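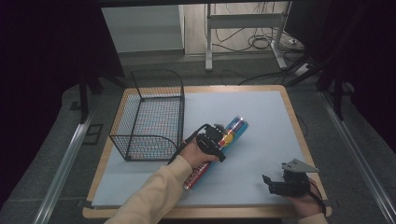 Do Baskets Help? Sorting Packaged Snacks in a Shared Pantry
Sang Triệu
Project report, submitted 20/09/2018

Every home organizing guide I read before starting this project says the same thing: put your packets and tubes in open baskets and the pantry will stay tidy. None of them gives a reason I could test. I wanted to know whether a wire basket keeps a shared shelf in order or only makes it look that way on the first day.

Setting

The shelf is in the common kitchen at Nestwood, where 38 residents share the dry storage. I used black wire mesh baskets with a high curved back and a low front lip. The supplier, Tkachuk, calls the lip "easy reach." I had doubts about that from the start, because whatever is easy to reach is also easy to knock out.

Method

The trial ran through August in two stages. First the packages stood loose on the shelf, then the same kinds of packages went into baskets. Before each stage I practiced loading on a table, one package at a time, to settle on a packing order. Cylinders were the awkward ones. Laid flat on a bare board they roll, and in a basket they leave gaps that small packets slide into and disappear.

I tried three positions for the cylinders: upright against the back panel, flat along the front, and slanted across a corner. Upright was the only one I would use again. Slanted looked good and wasted the most room.

Results

The baskets did stop things from rolling. That is about as far as I will go. Residents still put packages back wherever there was space — sometimes on top of a full basket — and by the end of the second stage the shelf was hard to tell from the first. Crumbs also fell straight through the mesh, so the shelf under it needed wiping just as often.

Problems with this study

One kitchen is a small sample. I also knew which stage was which when I judged tidiness, and my notes for the first stage are thinner than they should be. The Wiltamik storage guide claims that baskets save time, but I did not time anyone and cannot say whether it is right.

If I repeated the work I would add a solid bin for comparison and label both.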